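Priltel Payroll Tax Filing Service
Quarterly and annual filing for small and mid-sized employers

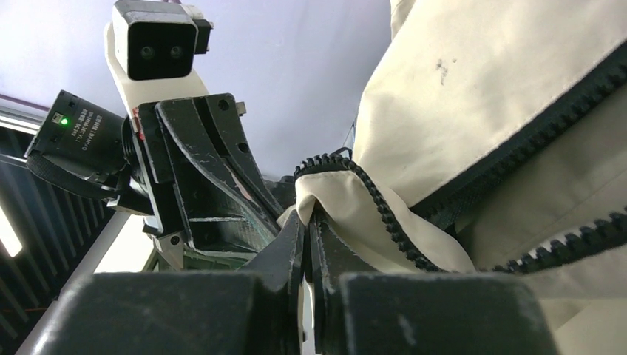
Priltel Payroll Tax Filing is a subscription service for employers that already run their own payroll and wish to place the preparation and submission of payroll tax returns with an outside provider. The service calculates deposits, schedules payments, prepares federal and state returns, and retains copies of everything submitted on the employer's behalf. It does not replace the employer's payroll software and does not issue wages.

The service is offered by Cilness to employers with between 2 and 326 employees. Employers above that size should contact the Tesfamariam enterprise desk, where terms are quoted individually.

What the service covers

Federal withholding, Social Security, and Medicare deposits, on the deposit schedule assigned to the employer
Quarterly federal employment tax returns
Annual federal unemployment tax return
State withholding and state unemployment returns in each enrolled state
Wage statements for employees and the accompanying transmittal
Responses to routine agency notices concerning periods filed through the service

Local income tax returns are available in certain jurisdictions. The enrollment form displays the available localities once a business address has been entered.

What the service does not cover

Income tax returns for the business or its owners are not included. Sales and use tax, excise tax, and business property tax are also excluded. Priltel does not give legal advice on whether a worker should be treated as an employee or as an independent contractor. The classification supplied by the employer is the one used on every return.

Amended returns for periods before enrollment may be ordered separately. Each amended return is priced according to the number of employees affected and the condition of the records supplied.

Pricing

The standard plan is $1,149 per year, billed in advance, and includes federal filing and filing in two states. Additional states are billed per state per year at the rate shown at checkout. Employers that enroll after the first quarter pay a reduced amount for the remainder of the calendar year. Filings for quarters already closed are not included in the reduced amount.

There is no separate charge for wage statements delivered electronically. Printed and mailed statements carry a per-item fee. Corrections that result from an error by Priltel are made without charge. Corrections that result from payroll data supplied by the employer are billed at the hourly rate in the service agreement.

How payroll data is received

Data may be sent directly from Trasum Payroll, which transmits wage and withholding totals after each pay run is closed. Employers using other payroll software may upload a file in the standard layout. The layout and a blank template are available from the account page after sign-in.

Totals must be received no later than 5 business days before a deposit or return is due. When data arrives after that point, Priltel will attempt to file on time but does not accept responsibility for penalties or interest arising from the delay.

Each upload is compared with the previous period. If an employee's year-to-date wages have decreased, or if withholding has been reported with no wages, the upload is placed on hold and the account contact is notified by email. The hold is released when the contact confirms or replaces the data.

Authorization and funding

Before the first filing, the employer must sign the authorizations that permit Priltel to file returns and make deposits on its behalf. A separate authorization may be required by each state. Processing times differ among state agencies, and a return that falls due before a state authorization is accepted must be filed by the employer.

Funds for tax deposits are withdrawn from the bank account designated at enrollment. Priltel holds these funds apart from its operating accounts. If a withdrawal is returned unpaid, the deposit is suspended and the employer is notified the same business day. Filing resumes when the balance has been settled by wire.

Employers remain legally responsible for their payroll taxes when an outside provider is used. Account holders are encouraged to review their deposit history directly with each agency at regular intervals.

Records and access

Filed returns, deposit confirmations, and agency notices are stored in the account archive and may be downloaded at any time while the subscription is active. Up to five users may be added to an account. Each user is assigned either full access or view-only access. Outside accountants may be given view-only access and do not count toward the limit.

Cancellation

A subscription may be canceled in writing at the end of any quarter. Returns for the quarter in which notice is received will be completed. The archive remains open for download for a limited period after cancellation, as stated in the service agreement.

Plan terms and prices on this page apply to enrollments received on or after 1 August 2026. Accounts opened in July or earlier continue on their existing terms until renewal.

Request a quote
Download the service agreement
Sign in to your account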